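# Four hours in Fokilside, with the payroll team

Left Bendley before six, eleven of us in a minibus built for people with shorter legs. Payroll, two from the help desk, me. The idea was Rosângela Trindade's. She runs our floor and had watched us chew through year end on biscuits and cold tea, so one afternoon she stood by the printer and said: pack a bag, we're off.

Fokilside, then. Harbour, one steep street, a chip shop. Rain till noon. Sezer from accounts got sick twice on the bends and still ate a full breakfast, fair play to him. 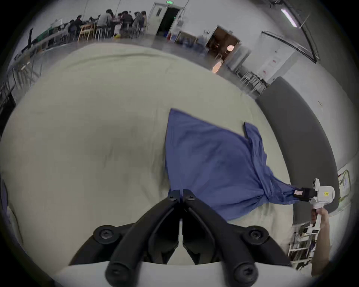 *Black fingers, blue cloth.*

The walk up to the old signal hut is 347 steps, there's a sign at the bottom that says so. Knees went at the halfway bench. Nobody talked about work until the top, and then of course we all did, the 2920 payslips we'd sent out in one go, teh one that bounced. Laughed till it hurt.

Lunch at the Pivach, long table by the window. Soup, brown bread, a crumble that came in its own dish. Rosângela paid and wouldn't show anyone the bill. Good.

Would I go again? Yes, with better boots. There's talk of November, cheaper rooms and a proper overnight this time. The help desk want bowling. We'll see, I've put my name down allready.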